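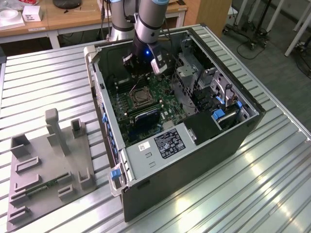
December 2018, notebook, Skostgate end of the building

OK, the sourdough starter business. Maritza Rengifo asked me to write up what I've been doing with the drying trials so she can pick it up while I'm away, and I promised I'd do it properly this time and not on the back of an envelope. So this is me doing it properly, with coffee.

Background, for anybody reading over her shoulder: we want to mail dried starter to people. Flakes in a paper packet, add flour and water, bread a week later. Lots of bakers do this at home on a sheet of parchment and it works fine for them. Our trouble is that when I do it in batches big enough to be worth the bother, half the packets wake up like champions and the other half sit there smelling of wet cardboard. Same jar, same flour, same day!

Where we were in October: I had been spreading the starter with an offset spatula and leaving it in the proofing cupboard with the door cracked. Elínborg Holst looked at my sheets and said they were thick in the middle and thin at the edges, like a bad pancake, and she was right. The middles were still leathery when the edges were already curling off the parchment. I'd been crumbling the lot into one tub, so of course every packet was a lottery.

Batch 7. First one with the spreading comb (the plastic kind for tile glue, bought new, never near any glue, don't write in). Dragged it across, then smoothed the ridges down by tilting the sheet. Much more even. It dried overnight and snapped clean from corner to corner, which I enjoyed far too much. Woke up three packets. All three bubbled by the second feeding. Very pleased with myself.

Batch 8. Same thing with the Limden rye, because Maritza likes the rye. Rye is a different animal when you spread it. It's sticky like wet clay and the comb just plowed it into heaps. Ended up thinning it with a splash of water, and then it took forever to dry, and by the time it did there was a sour, nail-polish sort of smell coming off it. Packets did wake up but slowly, and the first loaf was a brick. I ate it anyway, toasted, with a lot of butter.

Batch 9 doesn't count. I dropped it.

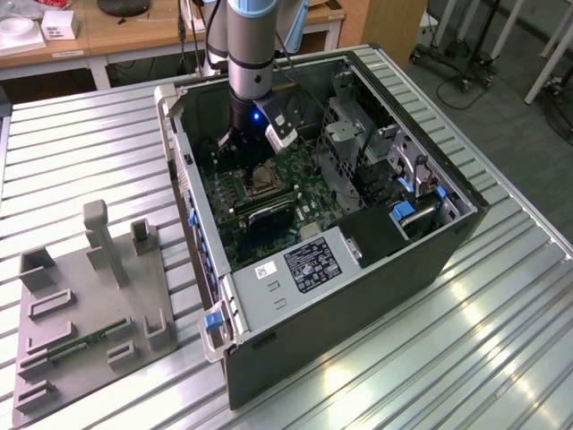
Batch 10, back to white flour, and this is the one I want to go over carefully. I started wondering if the drying was the wrong thing to be fussing about. What if it's when I take the starter, and the drying only makes a bad choice worse? Up to now I'd been spreading it whenever I had a free hour, so sometimes it was right at its peak and sometimes it had already collapsed and gone soupy. So for this batch I split one feeding across four jars and spread them at different points: one still climbing, one at the top, one just starting to dimple in the center, and one properly fallen with the streaks down the glass.

Results, in the order they perked up after soaking:

Top of the rise: first to bubble, smelled like yogurt, lovely.
Dimpled: a few hours behind, otherwise I couldn't tell them apart.
Still climbing: slow start, then caught up by the third feeding.
Fallen: sulked for two days. Got there in the end, very sharp smell.

That's one run, so I'm not hanging a banner. But it matches how it felt with the older batches, when I go back through my scribbles and try to work out what state the jar was in. I wish I'd written that down every time. From now on the jar gets a rubber band at feeding and I note where the starter is against the band before I take any. Maritza, please do this too, even if it seems silly at six in the morning.

Water. I used filtered for everything through batch 10 and tap for batch 11. No difference I could see, smell or taste. Going back to tap, it's one less jug to fill.

Flour for feeding is the Grundotmont white, the bag with the number 377 stamped near the seam. We have one more from that lot and then it's whatever the mill sends. When the new bag comes, please do one feeding side by side with the old flour before switching over. Last time we switched cold and I spent a week blaming the cupboard.

About the cupboard, though. I don't fully trust it. The upper rack dries faster than the lower one, and I've been swapping the sheets halfway through when I remember, meaning not always. Elínborg thinks we should put the Arango fan in there on low and stop swapping. I tried it for one night and found flakes all over the floor of the cupboard in the morning, so the fan needs to point at the wall or go behind a screen or something. She has ideas. I'd let her have a go.

Batch 12 is on the racks as I write. White flour, taken at the top of the rise, combed thin, tap water, no fan. If it snaps clean I'll crumble it tonight and keep the upper and lower sheets in separate tubs, labeled this time with actual words and not my little drawings. What I'd like Maritza to do:

Soak one packet from each tub, same bowl size, same spot on the shelf.
Feed both at the same hours and write down when you first see bubbles.
Bake one plain loaf from each once they double. Plain! No seeds, no honey, I want to be able to compare the crumb.
Save me a slice of each in the freezer.

Other things, while I think of them. The packets themselves: the waxy paper ones hold up better than the brown ones, which let the flakes go soft if they sit near the sink. So don't store them near the sink. The code to reorder is 777 on the sheet taped inside the pantry door.

The small gray scale is drifting again. It's fine for flour but don't use it for portioning flakes, use the other one. And somebody put the comb in the dishwasher and it came out with a bend in it. It still works if you hold it with the curve toward you, but hand wash from now on, please.

I also want to try the rye again, stiffer this time, rubbed into dry flour until it turns to crumbs and then air dried like that, no sheet at all. I read that people used to keep it this way in a sack of flour — it sounds easier than everything I've been doing for the past two months, which is a bit annoying. Jar of rye starter for this is at the back of the fridge, feed it once a week, it doesn't mind being ignored.

Checked batch 12 just now. Upper sheet is curling at the corners, lower one still bendy. Swapped them.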